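I spent two days at Stitby in August and came home having microwaved nothing at all, though I'd opened the door of one more times than I have in my whole life. The kitchens there exist only in a computer. You hold a controller, you steer a robot's hand towards an appliance, and every go is saved so that a learning system can pick up the knack from you.

Naomi Rugemalira, who runs the sessions, wants 3,000 saved goes before training starts. They had 1,964 when I arrived - I added 49, and I'm told most of them were usable!

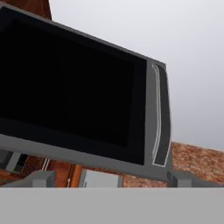
My trouble was always the approach. I'd come in too low, panic, and swing the wrist round until I'd lost track of which way was up. Szabolcs Pintér told me to slow down and keep the messy ones anyway, so long as I got there in the end. A system that only ever sees perfect goes doesn't learn how to recover from a bad one, he reckons. Neelam Gautam disagrees and bins anything with a wobble in it. They were still arguing when I left for my train.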